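Members can see the team space but can't open any of the folders

posted by hazelbank_office

Hello all, I hope somebody kind can help because I've been going round in circles with this since the end of June. We moved our shared files over to Plodska, 840 documents in all, and I was made the space owner, mostly through being the one who didn't look away quickly enough. I've added everyone to the space and they can all see it in their list, but when they click on a folder they get a grey padlock and the words "Ask your owner for access". Well, I am the owner, and I thought I had given it! I've taken two people out and put them back in again, and it made no difference. I'd rather not go through every folder one at a time if there's a quicker way. We sign in through Bruren, in case that matters.

3 replies

marrowfat

Same thing happened to us. Log out and back in, worked for me.

tilly_in_accounts

Oh, I do sympathise, I lost a whole afternoon to this one when we moved over. Adding a person to the space only lets them see that it exists. What they can open depends on which group they're in, and new people go into a group called Guests unless you say otherwise (it's easy to miss, as the box is tucked under the email address).

Go to Space Settings, then Members, and look at the Group column. If it says Guests all the way down, tick the box at the top to select everybody, choose Move to Group, and pick Contributors for the people who need to edit and Readers for the ones who only look things up. Do take yourself out of the selection first. I didn't, and I had to ring round to find the other owner to let me back in, which was a bit embarrassing.

Once you've pressed Save, give it 30 minutes before you start worrying. With Bruren sign-in the groups don't refresh straight away, and I had people telling me it was still broken when it only needed a cup of tea's worth of patience. 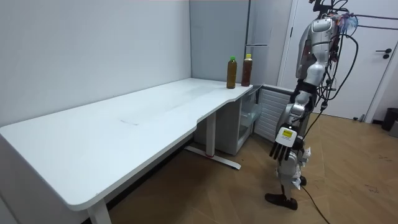 The other thing to check is whether the folders came across with their own permissions. If you used the Rakena import tool, it has an option called Keep Original Access, and it's switched on to begin with. Any folder brought over that way ignores the groups completely. Open one of the stubborn folders, click the three dots, choose Access, and if you see "Custom" at the top, change it to "Same as space". You can do this on the topmost folder and tick Apply to Everything Inside, so there's no need to go through them singly.

If you've anything private in there, payroll or staff letters for instance, move that out to a separate space before you do it, as the tick box really does mean everything. Let us know how you get on!

old_ledger

Agree with tilly. Only thing I'd add is that Apply to Everything Inside stops at 3,000 items, so you're well under. We're on the Zirkora version and there the menu is called Sharing instead of Access, but the rest is the same.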